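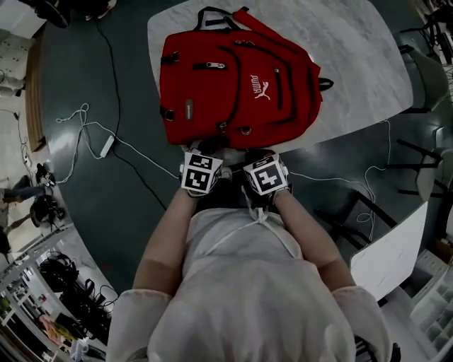 Pack Smarter: What a School Backpack Is Really For
Final report, Introduction to Product Design
Salim Mabula

1. Why backpacks

My original proposal was a folding kayak. My instructor wrote "scope?" in the margin, and by November I was studying backpacks. They have one advantage over kayaks in that I already own several, and so does everyone I know.

The question I ended up with was simple: do people use the pockets they pay for? Backpack makers keep adding compartments, loops and rings, and I wanted to know if any of that changes how a bag gets packed on a normal morning.

2. Method

I handed out a short survey on campus and got 70 usable replies. Two more came back with only a drawing of a cat, and I left those out. I also packed and unpacked bags on a table and kept notes on which pockets I reached for first. Laying a bag flat on its back turned out to be the fairest way to compare layouts, as every bag looks well organized when it is hanging on a hook.

The red PUMA bag became my reference bag. It has zippered compartments across the front with black trim, another zipper running down the side panel, a carry handle and a pair of silver D-rings. In other words, it is a fairly ordinary backpack, and ordinary was the point.
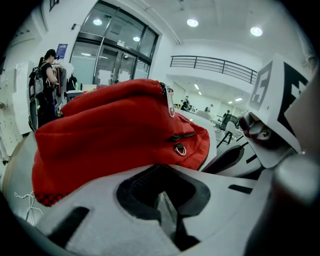
3. The small hardware

I spent far too long on D-rings. A small metal ring on a loop of webbing is cheap, it weighs almost nothing, and most of the people I surveyed had never clipped anything to theirs. Several asked me what it was. One had been hanging a wet umbrella from it for a year and was very pleased to be asked.

Zipper pulls did better. People had strong opinions about them, mostly formed in winter. A metal pull that hangs free from the seam was the favorite, ahead of cord loops, which get chewed. (I did not ask by whom.)

4. Pockets

The main compartment wins everything. Laptop, lunch, sweater, the lot. The front pocket is where pens go to leak, and side zippers were described as "for later" by people who could not tell me what was in them. My own side pocket contained a bus ticket and half a granola bar — I have recorded this as data.

5. What I would change

I would drop one front compartment and put the space back into the main one. I would keep the D-rings but move them up near the shoulder strap, where a hand finds them without looking. My paper mock-up of this layout, which I named Treso, held two textbooks before the bottom gave out. A second version in canvas is cut but not sewn. The sewing room closes at 5 p.m. and I have lab until six.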